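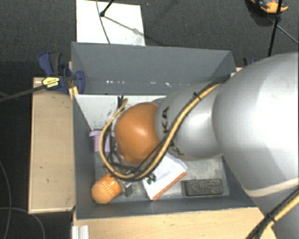

How much does a student need to know before joining a robotics club? Enough to read a wiring diagram with somebody next to them, and the rest gets picked up over a season.

I get asked that more than anything else since I started writing about the club, so I figured I would put it first. I came in two years ago knowing some Python and nothing about hardware. I had never crimped a connector. I could not have told you what a payload rating was. I am now the person who writes up the bin picking project, mainly on the grounds that I keep notes.

Search this blog
Search
Enter keywords

The project is our entry for the Marnenico student challenge. The task is simple to say. You get a bin with mixed small things in it, and the arm has to take them out one at a time and put each one down in the right place. You do not get to arrange the things first. The judges tip them in, and they choose them from a list that every team gets ahead of time. The list is 52 items long this year and most of it is stuff from a kitchen drawer or a desk.

We named our entry Gachanja. The planning software is called Testia, which was named before my time and has been rewritten so often that I doubt any of the first version is left.

I want to write down where we are, because the last post was in December and a lot has changed.

The soft gripper stayed. We argued about this for most of the spring. Half the club wanted two fingers, which are easy to model and easy to explain to a judge. The other half wanted the round one, the orange-brown dome, which you press down over a thing and hope. I was on the two-finger side and I lost the vote. I have come around since. With fingers you need to know which way an object is lying. With the round one you need to know where the middle of it is, and our vision code is a lot better at middles than it is at angles.

Flat things are the weak spot. A sponge is fine. A notepad lying flush on the floor of the bin is a bad day for everybody. If it lies at an angle to the walls the code also likes to read it as two objects, one for the page and one for the edge. We spent a whole session on that and got it down from often to sometimes.

Small things next to each other are the other weak spot. The gripper covers more area than the object does, so it can come up with two, and two is scored as zero. Testia now looks for neighbors and tries to pick the pile apart in a better order. It is slow. We allow it 8 seconds to think and it uses all of them.

Cable routing took longer than any of the code. The bundle has to follow the forearm and still leave enough slack at the end for the wrist to turn. Too tight and it pulls on the connector. Too loose and the loop hangs down where the gripper is working, and then the camera sees a cable and the software thinks it is an object. Ours still hangs lower than I would like. We moved the ties along the forearm twice in September and I expect we will move them again. If you are setting up an arm for the first time, do your cables with the arm at the bottom of its reach, down in the bin, and not in the home position. We did it the other way and had to start over.

The bin is clamped. I mention it because the first version was not, and the arm pushed it across the table a little on each pick until all the positions were off. We blamed calibration for two weeks. We recalibrated I don't know how many times. Then somebody put a pencil mark on the table next to the bin and the mark and the bin parted company.

Scores, for those who follow that part. A run is 100 points. Our best full practice run is 69, and that was with a friendly mix, mostly boxy plastic things and bottle caps. With a mean mix we land well under that. The team from Zonow posted a video of theirs and they are faster than we are, but they drop more. Drops cost a lot under the new rules, so I don't know how that comes out.

Things still on the list before the regional:

– a retry that does not go straight back to the same spot
– better lighting, the glare off the gripper confuses the depth image
– a written start-up checklist, on paper, taped to the wall
– spare ties
– somebody other than me who knows how to restart Testia

The retry is the one I am working on. Right now if the arm misses, it looks again, picks the same best point and misses again in the same way. I have a version that marks the failed point and takes the second best one. It works in simulation. On the real arm it has a bug where the marks never clear, so after enough misses it decides the bin is finished and goes home with things still in it. I think I know where the problem is and I'll post the fix when I have it.

New members can come to any evening session this semester. Bring a laptop if you have one, and closed shoes, those are required in the lab.

Posted 07/10/2019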